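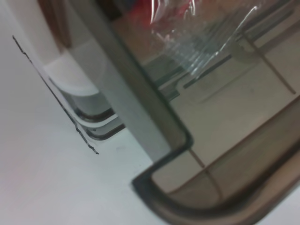 My half of the project was looking after the arm, which mostly meant the wrist camera and the two rubber fingers under it. Þórey Nørgaard did the code for Omwood (our name for the whole cell) and I did the screws. The camera gave me the most bother. Its focus ring creeps a bit every time the arm stops hard, so by November I was checking it every 30 runs against the smoky brown tub on the white table. The tub is good for this! Its dark rim has a nice round corner, and if that corner comes out clean while the white curved thing off to the left stays soft, I leave the ring alone. Crumpled clear wrap is the real pest - all those bright creases, and the software kept wanting to call them edges.

The fingers were easier. The pads are glued on, and they start to peel at the back first, so I got into the habit of pushing a thumbnail under each one before switching on. I changed them 14 times in all, which is more than I'd put in the plan, but I was using the wrong glue until the spring (sorry, Þórey).

After every pad change I re-zeroed the gripper: open fully, close on nothing, write the number in the book. Then I nipped up the four screws on the camera bracket, going corner to corner. One of them has a chewed head and wants replacing before the next group takes over - spares are in the Skolberg drawer, left-hand side.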